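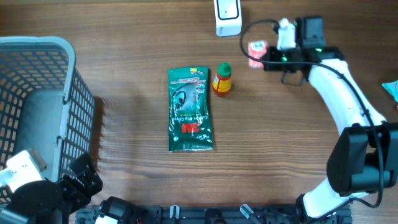 How long can a basket sit on a table before it counts as furniture? In my apartment, the limit is one Wednesday. Anything still in the basket by Wednesday night gets put where it belongs or leaves the building, and I have held to this since November with only two lapses, both of which I blame on Flisix having a new season of something.

The basket system came from my sister-in-law, Lena Piątek, who runs her household like a small port. Stuff comes in, stuff gets inspected, stuff goes to its berth. My version is looser. I walk through the place after dinner, pick up whatever has drifted, and dump it all on the table to be judged. Work gloves, a little bottle with a green cap, wipes. Each of them was bought for a good reason by a person with plans.

The gloves are a sore subject. They're 3M Comfort Grip, still in the pouch, and they were for the balcony planters, a project that got as far as me buying gloves. They have lived in the hall closet, under the sink and for one strange month in the drawer with the takeout menus. I've now assigned them to the tool shelf, next to the screwdriver I do use, in the hope that it's contagious.

Little bottles are worse. They have no natural home. You put one in the kitchen and it looks like it belongs in the desk, and you put it in the desk and spend a weekend looking for it in the kitchen. My friend Moataz keeps all of his in one shoebox marked SMALL LIQUIDS, which I made fun of for years and have now copied down to the lettering.

I did look at buying an organizer. Delorme makes a nice one, with 23 compartments, for $165. I don't have 23 categories of anything. I have maybe "batteries" and "other," and I already own a drawer for other.
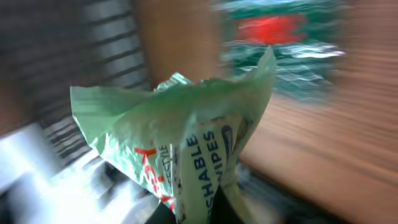 Where do you keep the wipes? Mine go on the shelf above the toilet tank, one pack out and the spare behind it, and the spare does not get opened until the first is finished. I added that last part after finding three half-used packs in three rooms, all dried out like old leaves.

I also put them in the trash when I'm done with them, whatever it says on the front. My downstairs neighbor, Mrs. Urbańczyk, once paid a plumber $467 and has told everyone in the stairwell what he pulled out. I've heard it twice. I'd rather not be the sequel.

Next up is the linen closet, where I believe there is a fitted sheet for a bed I sold.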